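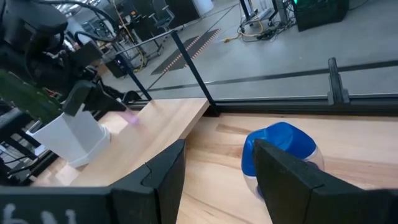
Oiling a beech table for the second time, is sanding needed?

Darnlow Home and Garden Forum > Indoors > Wood and floors

tessel_k
Joined: May
Posts: 13

Good evening to all. I have a table top which I treated with hard wax oil from Verbeke two years ago. Now the surface feels dry near the window side, and a glass left a pale ring which does not go away with a cloth. The instruction on the tin says "refresh when necessary" and nothing more. Must I sand the whole top before I put new oil, or is it enough to clean it well? I would like to avoid the dust, we live in a flat and I have no balcony. Please excuse my English.

mossgate
Posts: 2,000

Your English is fine. No sanding. Wash with a bit of soap, leave overnight, thin coat of oil, wipe off all the extra after ten minutes. Done.

plumb_and_level

Disagree. If there is a ring in it you'll just seal the ring in. Go over it by hand with 200 grit, always along the grain, then oil. A damp cloth laid over the bench keeps most of the dust down. I do mine every spring and it takes an hour.

mossgate
Posts: 2,000

Every spring is far too often, you'll have no table left. A pale ring is usually moisture sitting in the wax and the new oil often takes it out.

plumb_and_level

"Often". And when it doesn't, tessel has to sand through fresh oil, which clogs the paper in no time. Ask me how I know.

tessel_k
Posts: 14

Thank you both. I am a little confused now. Is it possible to sand only the ring, and not the rest? I am afraid that it will become a lighter spot.

hobnail

It will be lighter for a while, yes. I did a patch on a Givau worktop and it was visible until the autumn, then it caught up with the rest. If you feather it out a hand's width past the mark you notice it less. Try it underneath first, where it doesn't matter.

mossgate
Posts: 2,000

Agree with trying it underneath. Also whatever you do, lay the oily rags out flat to dry outdoors, or put them in a bucket of water if you have no outside space. Don't leave them in a heap. They can catch fire by themselves.

tessel_k
Posts: 15

I did not know this about the rags, thank you. I have decided to wash first and put oil on the underside and on one corner. If the corner is good, I will do the ring with the same method, and only after this I will think about paper. One more question: the shop in Mornstead has only the satin oil, mine was matt. Can I put one over the other?

plumb_and_level

You can, but do the whole top then, or you'll see the join every time the sun's on it.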